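Dunora Laboratory Update: Two-Arm Demonstration Collection

The Jinville site has completed the first stage of its demonstration program for the Dunora learning system. Under the direction of Sugeng Raju, staff recorded 600 examples of two-arm handling over 6 weeks, of which 84 were set aside for testing and will not be used in training.

The current task set centers on sorting and packing small household and first-aid supplies. Each example is recorded from start to finish while a trained operator guides both arms. Operators are asked to vary the starting layout between recordings and to keep an attempt in the record when a grasp has to be repeated. Danang Liew reviews the labels before they are released to the modeling group.

Soft items remain the most demanding part of the work. Fabric and flexible pouches change shape as they are lifted, and the two grippers must often work very close together.

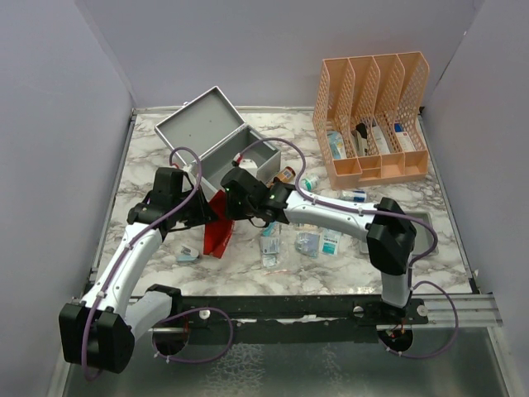

The second stage will begin in July and will add seven new tasks. Employees who wish to train as operators should contact Adi Manurung at the Jinville office. Operator training is held on site, and prior experience with the arms is not required.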